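Speaker notes — the Inimbridge carnival, and how we got it going again
For the spring get-together of small-town events people, Trudport. Main hall, after the tea break.

Thank them for having me. Say hello to the Skernamitz lot if they've come (they said they would, and they usually sit at the back near the radiator). Remember to speak up, as I was told last year that I trail off towards the ends of my sentences.

Start with the rain. The year I joined, the Inimbridge carnival was one lorry, a very brave recorder group and a man on a penny-farthing, and it poured from the moment we left the cattle market until we reached the green. I stood outside the chemist with my two girls under one umbrella and thought it was the loveliest thing I'd ever seen, and also that there wouldn't be another one. There wasn't, for a good while. The road closure money went, the lorry firm was sold, and people got out of the habit.

Then say how it came back, which was really through the school. The children had been doing a project on old photographs of the town, and one of them asked why we didn't have the parade any more, and the teacher rang me, and I'm afraid I said I'd look into it. Anybody here who has ever said they'd look into it will know how that goes! I had a ring binder by the end of the week.

Route. Talk slowly here because people will want to write things down. We used to go the whole length of the High Street and back round by the mill, and it was far too long for little legs. Now we start at the cattle market, go down Morais Lane, turn at the war memorial and finish on the green. It's shorter and there's only one junction that needs closing properly. The pavements on Morais Lane are narrow, so the crowd looks bigger than it is, and the bands like it because the sound comes back off the houses.
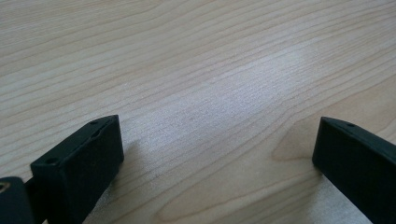
How early do you need to ask for the road closure?
We send our form in before Christmas for a parade in May, and we ring in the new year to check it has landed on the right desk. The bus company gets a letter at the same time, with a map, and so does every house along the route.

Pause for hands. There's always somebody who has had trouble with their buses, so let them tell it, it's usually a good story.

Floats. We had 3 the first year back and I was thrilled with every one of them. My favourite was the Young Farmers, who had built a dragon over a muck trailer, and its head wouldn't go under the bunting by the bakery, so two lads walked alongside and lifted the bunting with brooms. Say that we measure now. Everything over the height of the bakery bunting goes in at the front, where the brooms are.

Mention the rules about walkers beside each wheel, and no sweets thrown from the floats. We hand them out on foot instead. I know some towns feel strongly about throwing and I don't want to start an argument before lunch, but a child will run after a toffee without looking and I'd sooner not have the worry.

Numbers, for those who like them. Last May we had 144 people walking in the parade, counted off the signing-in sheets, and 554 programmes sold. Our best guess for the crowd was around 1,000, which in a town our size means most people's aunties came too.

Money. Keep this part short! Programmes, the cake stall, and the shops along the route, who each pay a little towards the bands. Ask the shops in person, in the morning, before they get busy. I've had far better luck leaning on a counter than I ever had with a letter, and you do get to hear all the news.

Bands next. If you book only one thing properly, book the band for the front and the band for the back, and keep them well apart. Our first year we had the silver band and the samba group with only the Brownies in between, and those poor Brownies didn't know which foot to put down. Leave at least four floats between anything with drums. Feed everyone afterwards. Bands remember who fed them.

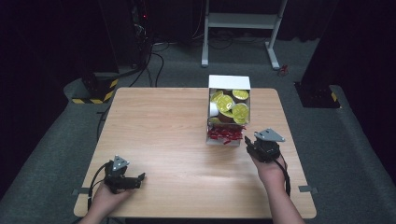

Capucine Besson wrote to me after last year's parade, and I'd like to read this bit out: I had forgotten what it was to hear a band before you can see it. We were stood at the corner by the memorial and my grandson went quite still. My only grumble is that the gap after the Scouts was so long that we thought it was over, and half our row went off to find the ice creams and missed the dragon.

Say that she's quite right about the gap. The Scouts march faster than anybody else, and they did it again at the rehearsal this year. We've moved them to sit behind the vintage tractors, who can't be hurried by anyone, and we've put a steward with a radio halfway down Morais Lane to hold the front until the back has caught up.

Clearing up. The road opens again at four o'clock and we're always sweeping at five to. Bring more brooms than you think. Ask the crowd over the loudspeaker to take their rubbish home, and ask nicely, and ask twice.

Leave ten minutes for questions. I've got spare copies of our route map and the letter to residents in my bag, and anyone who wants them can come and find me by the tea urn.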